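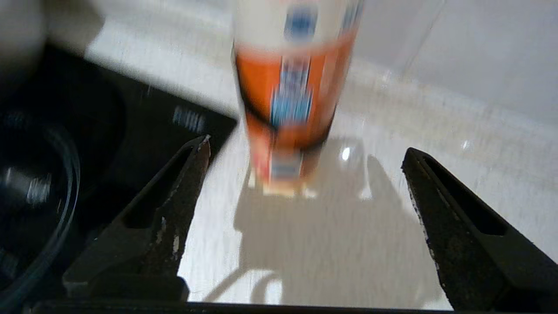 How often does a kitchen worktop need a proper clean, as opposed to a wipe?

Once a week for most households, and after raw meat or fish every single time. The wipe you do after breakfast is for crumbs. A proper clean means everything off, hot water and washing-up liquid, a rinse, then a dry cloth. It takes eight minutes in my kitchen and I've a fair bit of worktop.

I mention the dry cloth early as it's the bit people skip, and then they write to me about streaks. A gloss white surface shows every smear you leave on it. Sprays that promise a streak-free finish are mostly selling you the drying you didn't do. I tried four of them one February, side by side with a drop of washing-up liquid in a bowl of water, and after buffing I couldn't have told you which patch was which. Hema Alva, who has cleaned holiday lets for longer than I've written this page, came round and picked the washing-up liquid as the best of the lot. She was as surprised as I was and has gone on buying her spray regardless.

Tins, tubs and canisters

Lift them, don't wipe round them. The ring under a tall tub is sugar or oil or both and it sets hard if left. Wipe the base of the tub as well or you'll put the ring straight back.

I'm doubtful about decanting. There is a whole trade in matching jars with bamboo lids, and what happens in real kitchens is that the jar gets filled on top of the old stuff, the cooking instructions go out with the packet, and six months later somebody is guessing whether it's plain flour or self-raising. If the thing came in a decent tub with a lid that shuts, leave it in the tub. If it came in a bag, a clip will do. Decant only what you get through in a fortnight, and wash the jar between fillings.

The same goes for storage systems in general. Galby do a stacking set that Jitendra Nishad swears by, and it's well made, I'll give it that, but he lives alone and owns perhaps a dozen things in his larder. Try it with five of you and a cereal habit.

Vinegar

Not on natural stone, please. Not on marble, not on limestone, and check what the makers say about anything you aren't sure of. Vinegar is good at limescale, on kettles and shower heads. It has been promoted well beyond that and I get tired of seeing it. It won't degrease a hob any better than soap. Mixed with bicarbonate of soda it fizzes, everybody is delighted, and what you're left with is mainly salty water. Use one or the other.

Never mix vinegar with bleach. That one isn't an opinion.

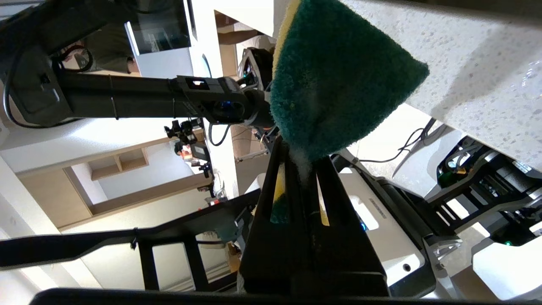 Sponges get blamed for a great deal and most of it is our own doing. You buy one, use it on the pans, use it on the glasses, use it on something that fell on the floor, and leave it sitting in a puddle behind the tap until it smells. The ordinary sort with a green scouring side and a yellow foam side is two tools glued together, and the trouble starts when you forget which one is facing down. Green is for baked-on food on things that can take it. Keep it off non-stick, off plastic bowls, off polished steel and off any glossy worktop, where it leaves a haze of fine scratches that no polish will lift. The yellow side does nearly everything else. If bits of white fluff have started to cling to yours, pick them off before you wash anything with it, and if the foam is crumbling it has had its day.

Now, the microwave trick. You'll have read that a damp sponge zapped for a minute or two comes out sterile. I don't believe it does, not reliably, and a sponge that isn't wet enough can catch fire, which strikes me as a poor bargain for something that costs less than a bus ticket. The dishwasher on a hot cycle freshens one up for a few more days. What matters more is squeezing it out hard and standing it on its edge where air can get round it.

How long to keep one? I say 14 days, less if it smells. Then cut a corner off so that you know it from the new one, and demote it to the bin lid and the bottom of the oven. Cutting the corner was Misaki Oda's idea, sent in years ago, and it's still the best tip I've been given for nothing.

Antibacterial sponges: save your money. Whatever they put in it, you're still going to leave it in the puddle.

Silicone scrubbers: they dry fast and don't smell, I'll say that for them. They also don't clean very much. I had a Vestlow one for over 2000 washes by the maker's reckoning (the packet said that's what it was good for, and how they'd know I can't imagine) and it looked like new at the end, mainly for want of having got a grip on anything.

Cloths

Have more than you think you need and put them through a hot wash. One cloth, one day. The people who tell you about colour-coding usually have a very tidy utility room. I managed it for about a week. What I do now is keep old ones for floors and tear the hem so they can't be mistaken.

Microfibre is worth having for glass and gloss surfaces. Wash it without fabric softener, which clogs it. I was sceptical about that too until I ruined a good one.

Tea towels are for drying clean dishes. Hands get their own towel. Shanthi Bhuiyan wrote to say this was fussy of me. Perhaps. Look at the tea towel in your own kitchen tonight and see if you'd dry a baby's cup with it. 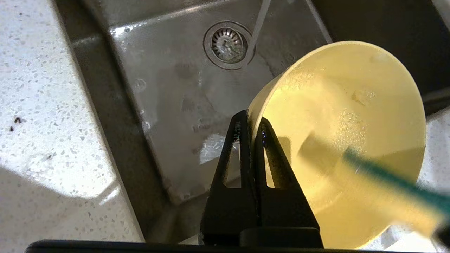 WASHING-UP: BOWLS, BRUSHES AND THE SINK

I came to brushes late. I'd always thought of them as something for people with septic tanks and strong views, and then my wrists started complaining and I bought one. A brush with a decent handle lets you use hotter water, reaches down the inside of a deep bowl without your knuckles in it, and dries between meals. It won't hold suds the way a sponge does, so put the liquid in the bowl first, a few drops and a splash of water, and work it round.

Plastic bowls

Plastic holds on to grease. You can wash a plastic mixing bowl, hold it up to the light and swear it's clean, and then your egg whites won't whip. Two things help. Wipe it out with kitchen paper before it goes near the water, and use water as hot as you can stand. A lot of suds isn't evidence of anything. Bubbles clinging to the inside of a bowl just mean it wants rinsing.

Run a finger round the inside after rinsing. If it squeaks, you're done. If it slides, go again.

Pale plastic stains, and turmeric and tomato are the worst. The remedies going about are lemon juice, bicarb paste, denture tablets and leaving it in the sun. Of those the sun is the only one I've seen make a real difference, and this is a country where you may wait some time. Harish Varghese says to wipe a little oil round the bowl before the curry goes in. I've tried it. It helps a bit, and then you've an oily bowl to wash.

Under the rim is where old food hides. Turn the bowl over and give the outside edge a scrub while you're about it.

Running tap or a bowlful?

A bowlful for washing, a trickle for rinsing. I don't go along with the idea that everything must be done under a running tap to be hygienic. It's the hot water and the rubbing that do it. Glasses first, then cutlery, plates, and pans last, and change the water when you wouldn't want your hands in it. If there's only one thing to wash, do it under the tap by all means and turn it off while you scrub.

The strainer

Lift it out every evening, knock it into the bin and brush both sides. The holes clog from below, where you can't see. If the sink drains slowly, this is the cause more often than the pipe is, and it's free to check. I'd look there before buying any of the foaming drain products. The Nambiar one smelt powerfully of lemons and shifted nothing at all in my sink. A kettle of hot water once a week does no harm if your pipes are metal. With plastic waste pipes use hot tap water and leave the kettle out of it.

Never pour fat down, hot or otherwise. Running the tap behind it only moves the problem further along.

Water marks on steel

Those grey streaks are minerals from the water, dried on. Wash the sink with washing-up liquid, rub along the grain of the metal and never in circles, rinse, and dry it. That's all. If marks have built up, a cloth dampened with vinegar laid over them for a few minutes will loosen them, and then rinse well. I've been sent the oil tip so many times (a few drops of olive oil buffed in for shine) that I finally gave it a go, and it looks lovely until the next time you turn on the tap.

Steel wool is out. It sheds little threads, and those rust and make you think the sink is rusting.

Storing the brush

Bristles down in a pot of stale water is the usual arrangement and it's a bad one. Hang it, or stand it head up. Denavby sell a ceramic holder with a drip tray, very handsome, and you will need to clean the drip tray. A hook costs pennies. When the bristles splay, the brush goes under the sink for trainers and plant pots.

Next month: descaling, and whether the washing machine really needs a monthly "service wash" or only the people who sell the tablets do.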